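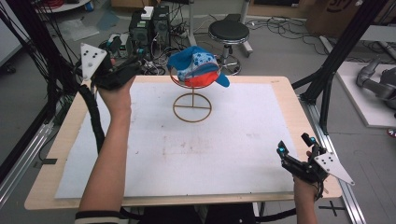
Session 4: From a marketing question to a sample

Course: Research Methods for Marketing, part one
Lecturer: Leopold Bachmann
Handout updated 11/8/21

Please read these notes before the session. They follow the slides, but not exactly. Where I write "Muscombe" I mean the mail order company whose survey we use during the whole term.

4.1 What we want to know

A client rarely comes with a research question. The client comes with a worry. In the Muscombe case the worry was written in one sentence: "Our customers do not come back." Before we collect any answers we must change this sentence into something we can measure. Which customers? Come back after how long? Compared with whom?

Last year's group made these three versions:

Version A. Why are customers unhappy with Muscombe?
Version B. What share of first-time buyers order again within one year?
Version C. Do first-time buyers who got a late delivery order again less often than the others?

Version A already contains an answer, because it says that customers are unhappy. We do not know this yet. Version B can be answered from the order records and needs no survey at all. Version C needs the order records and also the delivery records, and the two must be joined by customer number. Many students want to start a questionnaire immediately. Please look first at what the company already has in its drawers.

4.2 Population, frame, sample

Population: all people about whom we want to say something.
Sampling frame: the list from which we really draw.
Sample: the people we draw from the list.
Respondents: the people who answer.

Each step down this list loses somebody. The interesting question is always who is lost. Muscombe's frame was the e-mail list, and customers who order by telephone are mostly not on it. They are older and they order more often, so for a study about loyalty this is a serious hole.

4.3 The Muscombe numbers

Invitations sent: 2242
Invitations that came back as undeliverable: 242
Invitations delivered: 2000
Questionnaires started: 1131
Questionnaires with no usable answer to question 9 (would you order again): 41
Questionnaires used in the analysis of question 9: 1090

The response rate depends on what you divide by what. If we take the used questionnaires and the delivered invitations, we get 54.5 percent. If we take all the invitations that were sent, it is 48.6 percent. Both are correct calculations, but a report must say which one it is using. I have seen reports in which the rate changes between page 2 and page 10 and no reason is given.

Over half is a high rate for a customer survey by e-mail. Do not let this make you too calm. The invitation promised a voucher for the next order, and a voucher is more attractive for a person who already plans to order again. So we can expect that the answers to question 9 are too friendly. A bigger sample does not repair this. It only gives us a more exact picture of the wrong group.

4.4 Margin of error, short version

For a share near 50 percent and a sample of n people, the 95 percent margin is close to 1 divided by the square root of n. With 1090 answers this gives 3 percentage points. Remember two things:

The formula assumes a random sample. Our respondents chose themselves.
For subgroups you must use the size of the subgroup. If you look only at customers in the Dredberg region, n is much smaller and the margin grows.

4.5 Wording of questions

We compare two questionnaires, the first one from Muscombe and the second one from the Schwaiger panel. Look at this item from Muscombe:

"How satisfied were you with our fast and friendly service?"

It asks about two things together, and it praises both of them before the customer can speak. The Schwaiger version splits it:

"How would you rate the speed of the delivery?"
"How would you rate the contact with our staff?"

Both have a scale from very poor to very good with a middle point. Whether a middle point is useful or not, we will discuss in class. I have an opinion, but I would like to hear yours first.

4.6 Exercise for the seminar (with Hinata Ichikawa)

Work in pairs. The client is Flaleck, a chain of coffee bars, and its worry is: "Young people think we are old-fashioned."

a) Write one research question that can be answered with numbers.
b) Name the population and one realistic sampling frame.
c) Say who is missing from your frame, and in which direction this could move the result.
d) Write three questionnaire items. Exchange them with another pair and look for double questions and leading words.

Bring your answers on one page, typed. Hinata will collect them at the beginning of the seminar and give them back with comments one week later. Late pages are read but get no comments.

4.7 Reading

Chapter 3 of the course reader, without the section on quota samples. We need that section only in March, when we talk about panels. The data file for question 9 is in the course folder. Missing answers are coded 99, so please remove them before you calculate any mean.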